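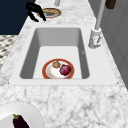

How many demonstrations does an operator need to give before a robot can repeat a kitchen task without help?

For single-object transfers, 60 demonstrations given by remote control were enough in our trials, provided the starting positions of the objects were varied between recordings. Tasks with two or more steps needed more, and the added recordings helped most when they included recoveries from a poor grasp.

3.2 Collection of demonstrations

Figure 3. Simulated sink environment, with food items and plates placed in the basin and on the counter.

All demonstrations were recorded in the Bolbridge simulator using the Cisavell hand controller. Operators moved the gripper directly, and the arm joints were solved in software. Each operator completed a practice period before any recording was kept. The full set holds 1449 demonstrations across 76 task variants, each defined by an object, a starting place and a goal place.

Operators were told to work at a natural speed and to pause only when the view of the object was blocked. Early recordings by two of the authors (Matić and Yin) showed long pauses above the basin, where depth was hard to judge on a flat screen. These pauses taught the policy to hover. We trimmed them where the gripper stayed still for up to 3 seconds, and discarded any recording with a longer stop.

Objects in the sink were harder to demonstrate than objects on the counter. The side walls limit the angles from which the gripper can approach, and operators favoured a steep descent. Round items also tended to roll when touched off centre - a behaviour that guiding a real arm by hand makes easier to correct, as the operator can feel the contact. Section 5 compares the two methods on the same tasks.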